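Skaris opens its Saturday mending table in Merdale this May

Hi, it's us again, the little fabric shop on the corner — the one with the bell that sticks. We have news, and I'm going to try to get through it without rambling, but you know me.

Starting in May, Skaris is running a mending table in our back room in Merdale, every Saturday from 2 p.m. Bring the thing that's been sitting in your drawer (the pouch with the split seam, the napkin with the scorched corner, the cushion cover the dog got hold of) and sit down with us and fix it. It's free. Thread and needles are on us, and if you need a patch you can dig through the remnant bin for as long as you like.

I've wanted to do this ever since we moved in. People come up to the counter all the time with something small and patterned and much loved, and they ask me if it's worth saving. Nearly always, yes! Last year our customers dropped off 3,285 pieces of leftover cloth for the bin, and it would be a shame if all of that just sat there while good things got thrown out.

The room holds 2 long tables and not a lot else, so please call ahead or put your name on the sheet by the register. A session runs 60 minutes, though I won't be chasing anyone out if they've got one last hem to do. Kids are welcome with a grown-up. We'll have coffee from Esutis next door, and they've promised those orange buns too.

Our friends at Selvanayagam, the upholstery workshop up the hill, are sending over a big box of trimmings and binding tape for the first day. If you've got something with a worn border, that's the week to bring it. Zigzags and stripes are a bit of a fiddle to match up at the seams, so give yourself extra time for those and don't be shy about asking for help.

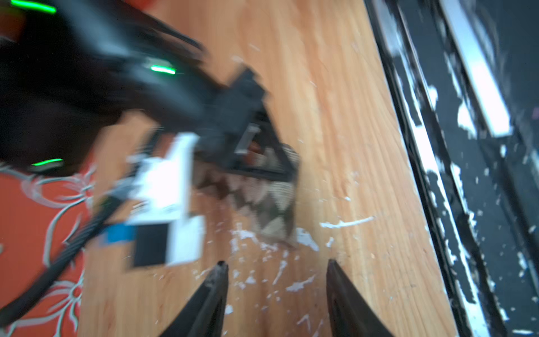 Chevron-patterned fabric in dark brown, olive and beige, folded on the wood.

We can't take leather or anything with a motor in it, sorry. Curtains are fine if you can carry them.

To save a seat or ask me anything at all, stop by the shop or phone during opening hours. Local papers and newsletters are welcome to run this notice as it is, or trim it down — I know I go on.

Press contact: the front counter at Skaris, Merdale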